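Counter Storage in Shared Kitchens
Student project report, Interior Studies, Balden College

2. Background

The house on Kandus Street was built in 1929 and has been split into student rooms. The kitchen is shared. Our task was to find out how much of the counter is really free for cooking and to suggest a layout that costs less than $80.

3. What we found

Most of the counter is taken up by things that stay out all day. The toaster sits toward the front, with the cutting board lying flat behind it. Mugs, the utensil holder and the dry food jars are lined up along the tiles at the back. 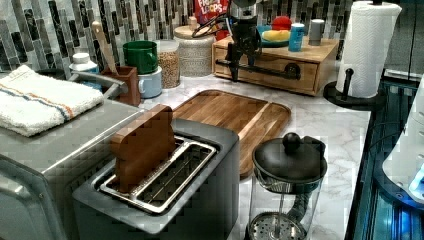
We measured 47 inches of counter between the sink and the end wall. Once the appliances were in place, around a third of that was left, and it was split into small gaps. A person making a sandwich had to move the toaster first or work on top of the stove.

4. Proposed layout

The cutting board should stand on its edge against the tiles. The cereal goes into the upper cabinet. We left the jars where they are, as tenants in our survey wanted them in reach. A Lallau wall rail would hold the mugs and spoons, but we did not get permission to drill, so that part was not tested.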